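Computer mouse

A computer mouse is a small pointing device that you slide across a flat surface to move a cursor around on a screen. That's the short version, and it covers nearly everything I keep in my drawer at home, from the cheap ones to the one I won't let my nephew touch. I look after this entry on the Wukis hobby pages, so please bear with me when I wander off into favorites.

Shape and finish

Most mice fit one of two body types. The full, rounded kind fills the palm, and the slim kind sits low so you steer it more with your fingertips. I'm a palm person myself, but I travel with a slim one! Black is still the color you'll run into most often, and even there you get a choice: glossy or matte. Glossy looks great on the store shelf and then collects every fingerprint in the house. Matte hides prints nicely, though after a year or two it tends to go shiny where your thumb rests.

Makers like to break up all that black with a bit of color on the side or near the buttons, and the logo usually goes toward the rear, under the palm, where you cover it up the whole time you're working.

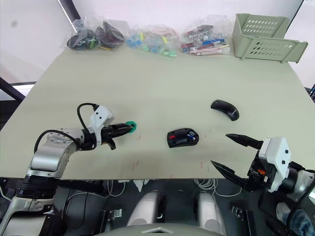
Tracking and sensitivity

Older mice rolled on a rubber ball, and I still remember picking lint off the little rollers with a toothpick. Modern ones use a light and a sensor that watches the surface slide by. How far the cursor travels for each inch of hand movement is given in dots per inch, or DPI. My old Plustby starts at 400 and my Urier at 1,000, and switching between them on a Monday morning is a real shock to the wrist.

Plain, light tabletops work fine with most optical sensors. Clear glass is the classic troublemaker – a sheet of paper under the mouse will get you through the afternoon.

Care

Unplug it or switch it off first, then wipe the shell with a barely damp cloth. Clean the feet on the bottom too, as that's where the gunk builds up. If you open one up, sort the screws into little bags as you go (I lost two from a Yupanqui and never found them).

See also: Keyboard, Trackball, Mouse pad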